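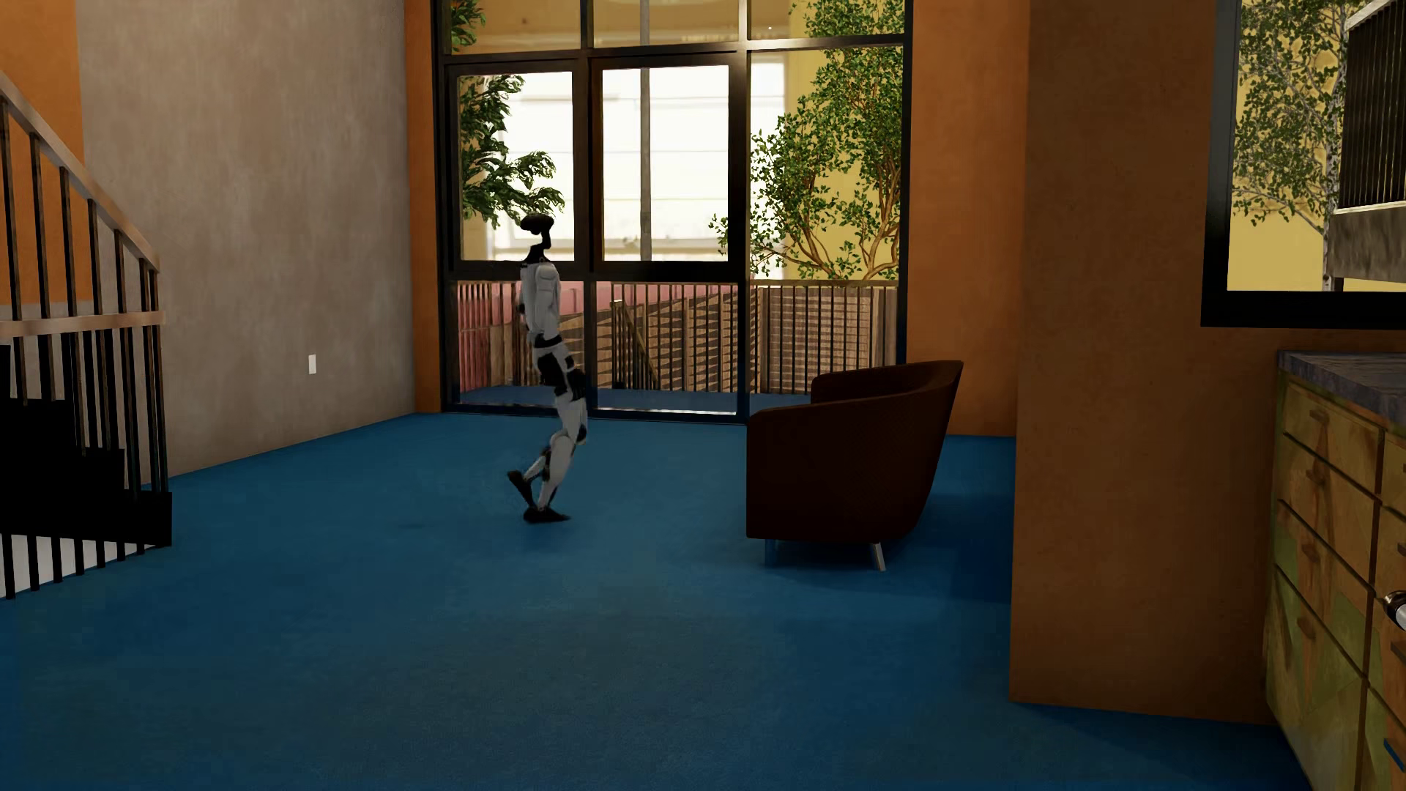

图源:Mendness 共享工坊仿真小组,仿真渲染画面

Pevemura 室内行走平台自制项目中期进展报告
报送:Vindum 社区技术基金项目管理处
承担单位:Mendness 共享工坊
项目负责人:Thư Kiều
报告阶段:第二阶段(截至七月)

一、项目概况

Pevemura 项目由 Mendness 共享工坊承担,目标是利用工坊现有加工条件,完成一台可在普通住宅环境中行走的人形平台,并将图纸、控制程序和调试记录整理成册,供工坊成员及同类工坊复制使用。项目分为三个阶段:第一阶段完成总体设计与下肢样件;第二阶段完成仿真环境搭建、步态控制及整机零件加工;第三阶段进行整机装配与实地行走。

本报告说明第二阶段的任务完成情况、经费执行情况、存在的问题及下一阶段安排。第一阶段验收时贵处提出的三条意见,处理情况列于第五部分。

二、第二阶段任务完成情况

(一)仿真环境

按照任务书要求,仿真环境应为一处带家具的住宅房间。小组最初采用空旷平面,步态调通后改用现行的客厅场景,场景内有蓝色地面、落地玻璃门窗、楼梯和一把深色扶手椅。机器人模型在该场景中可完成迈步、支撑腿切换和单脚离地等动作,侧向观察时摆动腿的抬脚高度便于判读,目前各次步态评审均采用侧视画面与关节曲线对照的方式进行。

模型的质量与惯量参数取自三维图纸。第一阶段加工完成的小腿样件称重后,实测值已回填模型,其余部件仍使用图纸计算值,待加工完毕后逐件替换。脚底与地面的摩擦系数尚未实测,现以三档取值分别运行,三档均能稳定行走方视为该组参数合格。

(二)步态控制

整机共设 23 个主动关节,控制周期对应的频率为 200 赫兹。第二阶段累计完成仿真行走 3467 次,全部保留日志,包括摔倒和中途停止的记录。日志按故障类型归档,主要分为以下几类:

起步时重心前移不足,后脚离地后躯干后仰;
转向时内侧脚落点偏近,两脚发生干涉;
靠近家具时上肢摆幅未收回,前臂碰到扶手或椅背;
停步指令下达过晚,最后一步步幅超出限值。

前两类故障经调整落脚点规划后已很少出现。第三类故障与感知部分有关,详见下文。第四类故障的原因已经查明,系停步判断与步态相位不同步所致,修正程序正在测试,预计在第三阶段开始前并入主版本。

需要说明的是,上述结果均来自仿真。实机在齿隙、线缆牵拉和温升方面与模型存在差异,小组不将仿真通过作为实机放行的依据。实机首次行走仍按任务书规定,在吊架保护下进行。

(三)头部视角与感知

感知部分由 Sumampouw 小组负责,其任务是根据头部相机画面划定可落脚区域,并将结果提供给落脚点规划程序。地面识别采用颜色与纹理两项特征,边界由墙脚线和家具轮廓修正。第二阶段已完成画面采集接口、人工标注工具和第一版识别程序。

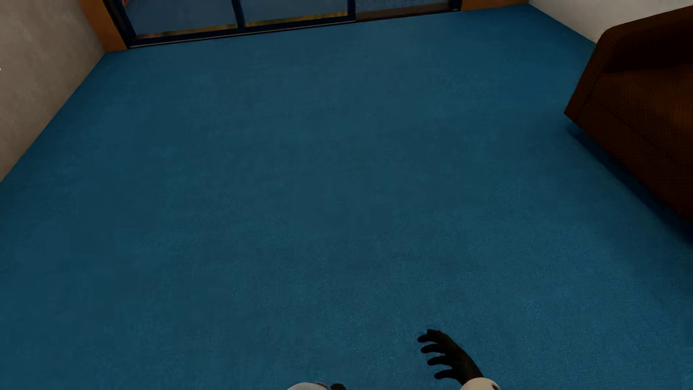 可落脚区域的判断,在第一版程序中曾多次受到机身自身部件的影响。相机俯视地面时,机器人自己的肢体会进入画面下部,程序最初将其作为地面上的障碍物处理,规划结果因此出现无故绕行。以本次采集的仿真画面为例,地毯中央并无物品,而底部偏右处有深色的手伸入,手指张开并略微弯曲,其后连着灰白色的前臂护套;右侧边缘还有沙发或扶手椅的一端。前者应当排除,后者必须保留。小组据此增加了机身遮罩,由关节角度实时推算手臂在画面中的位置,再将该部分剔除。遮罩边缘目前向外扩展数个像素,以容纳关节角度误差。

机身遮罩启用后,无故绕行的情况明显减少,但带来两个新问题。其一,手臂靠近家具时,遮罩会连同家具边缘一并剔除,这是前述第三类故障的原因之一。其二,手指部分的推算精度低于前臂,手指快速张合时遮罩略有滞后。对第一个问题,拟在规划程序中保留前几个周期已识别的家具轮廓;对第二个问题,拟在行走期间将手指固定于预设姿态,暂不追求行走中操作。

家具下方的阴影也是识别中的难点。深蓝色阴影与地毯本身颜色相近,当前程序一般能够将其归为地面,但落脚点若选在阴影内,脚尖与家具底部的间距往往不足。小组已将家具轮廓外的一圈区域设为禁止落脚区,宽度按脚板长度的一半取值,实机阶段再作调整。

(四)零件加工与采购

下肢结构件已全部加工完成,其中髋部两件因孔位超差返工一次。躯干框架完成粗加工,精加工排在工坊铣床检修之后。外壳采用工坊打印设备制作,腿部外壳已试装,躯干外壳的卡扣在试装中断裂,现改为螺钉固定。头部支架图纸已定稿,尚未加工。

线束由工坊成员自行压接。为便于检修,躯干与腰部之间增设了一组插接件,图纸已同步更新。腰部内部空间偏紧,走线时须先装线束后装盖板,此项已写入装配说明。

采购方面,关节驱动器分两批订购,首批已到货并完成单件测试,第二批尚在供货方排产。脚底缓冲材料试用了两种硬度,较软的一种在台架压缩后回弹较慢,暂定采用较硬的一种。

三、经费执行情况

第二阶段支出集中于关节驱动器、结构件材料和测试夹具三项,各项支出均在核定科目之内。因外壳固定方式变更,紧固件费用有所增加,由同一科目内的打印耗材结余列支,未发生跨科目调剂。

工坊设备使用按内部机时登记。第二阶段核定机时 200 小时,已全部用完,后续精加工所需机时由工坊自有额度承担,不另行申请。票据、机时登记表和入库单已按贵处要求的格式整理,随本报告一并提交。

四、存在的问题与风险

第二批驱动器的到货时间是当前影响进度的主要因素。如到货延迟,小组将先行装配下肢,以下肢加配重块的方式开展站立和原地踏步测试,上肢装配顺延。该方案不改变验收内容,但整机行走的时间可能相应推后。

摩擦系数未经实测,仿真结论对地面条件的依赖程度尚不清楚。工坊内为水泥地面,与仿真场景中的地毯差别较大。小组已联系到一块可供长期铺设的地毯,待场地清理后进行脚底拖曳测试。

人员方面,控制程序的主要模块目前由一名成员维护,交接文档不够完整。Thư Kiều 已安排第二名成员参与日志分析和程序修改,并要求所有参数变更须写明原因后方可并入主版本。

安全方面,本阶段未发生人员受伤或设备损坏事件。工坊已为驱动器测试台加装急停按钮和防护板,测试期间须有两人在场。整机吊架的承重试验安排在躯干装配之前。

五、对第一阶段验收意见的处理

关于图纸版本管理,现已统一编号,加工区只保留当前版本,旧版图纸由负责人收回。

关于样件测试数据不足,小腿与膝部样件已补做弯曲和反复加载测试,数据与曲线列入附件。膝部样件在反复加载后轴承座处出现轻微松动,正式件已加厚该处壁厚并更换配合公差。

关于成果公开的范围,工坊拟公开全部自制零件图纸、控制程序及仿真场景配置。驱动器的通信协议文件涉及供货方许可,仅提供接口说明。此项安排请贵处确认。

六、下一阶段安排

第三阶段首先完成躯干精加工与头部支架加工,随后进行整机装配、逐关节标定和吊架保护下的站立测试。站立测试合格后转入慢速直线行走,再逐步加入转向与停步。带家具环境的实地行走放在最后,家具布置参照现行仿真场景,先摆放一把扶手椅,通过后再增加其他物件。

感知程序将在实机相机安装完毕后重新采集画面并标注,仿真画面仅用于初步训练和回归测试。家具轮廓保留功能须在仿真中完成各档摩擦系数下的测试,方可装入实机。

请贵处就以下两项予以答复:一是成果公开范围中驱动器协议部分的处理方式;二是如第二批驱动器延迟到货,是否同意先以下肢平台接受中期现场查看。

附件:
1. 仿真行走日志目录及故障分类表
2. 膝部与小腿样件测试数据
3. 经费支出明细及票据清单
4. 机时登记表
5. 装配说明(第二阶段版本)

Mendness 共享工坊
Pevemura 项目组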